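Why Does a Shopping Basket Have Holes In It?

A page for curious shoppers, from the Clotevstead Children's Library

Have you ever carried the basket in a supermarket? Perhaps you held one handle while your grown-up held the other, and you bumped it against your knees all the way to the bread. Baskets are such ordinary things that most of us never look at them properly, so today we are going to have a really good, long, nosy look.

Let's start with a very old question: what do you carry things in? Long before there were supermarkets, people wove baskets out of bendy twigs, and willow was a favourite because it bends so nicely when it has been soaked in water. You push one twig over, the next one under, over, under, over, under, until your fingers are sore and you have a basket. (Our friend Montserrat Sarmiento came to the library in June to show us how, and mine came out looking like a bird's nest that somebody had sat on!) If you peer at a woven basket you will see little gaps between the twigs. Those gaps let air in, so apples and potatoes didn't get damp and mouldy on the way home.

Many shop baskets today are made of plastic. The plastic is heated until it is soft and runny, then squeezed into a big metal mould, a bit like pouring jelly into a jelly mould, only much hotter and with a great deal more pushing. When it cools down, it pops out in the shape of a basket. One mould can be used again and again, so a factory can make more than 1000 baskets and they will all match.

And the holes? Well, every hole is a bit of plastic that didn't have to be used, and less plastic means a lighter basket. That matters very much when you are seven and your basket already has a bag of carrots in it. Holes are also handy if something leaks, and they let you see what is inside without having to dig about.

But if you cut lots of holes in something, won't it go floppy? Try this at home. Take a sheet of paper and hold it by one edge. It droops, doesn't it? Now fold it backwards and forwards into a fan and hold it again — it stays up beautifully. Thin strips called ribs do a similar job in a basket. They run up and down and from side to side between the holes, and they hold one another steady. The thick rim around the top helps too, and because it is smooth and rounded it doesn't dig into your arm.

Now for the part I like best, which is the packing. Valter Dalen, who reads to us on rainy afternoons, once put a melon on top of a box of eggs, and he has never been allowed to forget it. Heavy things go in first, at the bottom. Light things and squashy things go on top. Long things are the puzzling ones. 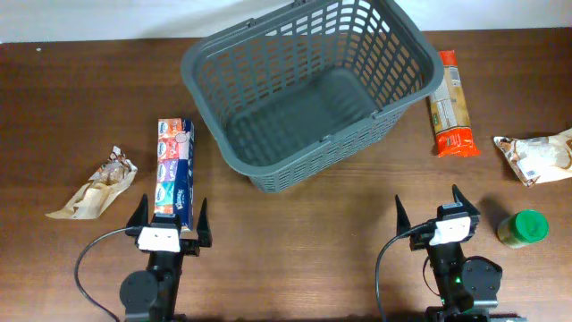 A long pack of tissues, for instance, hardly weighs anything, but it does take up a lot of room. Should it lie flat along one side? Should it go in from corner to corner? The distance from one corner to the opposite corner is always longer than the side of the basket, so something that won't fit one way may slide in quite happily the other way. You can test this with a pencil and a small box.

Next time you are at the shops, ask if you can be the packer. Have a look at the shape of each thing before you put it in, and if it doesn't fit, turn it round and try again. There is often more than one good answer, and your grown-up may well have a different one from yours.

Words to remember
Mould: a hollow shape that you fill to make something.
Rib: a thin strip that makes a thing stiffer.
Rim: the edge around the top of a basket, bowl or cup.

Written by Kanchan Rawat for our younger readers.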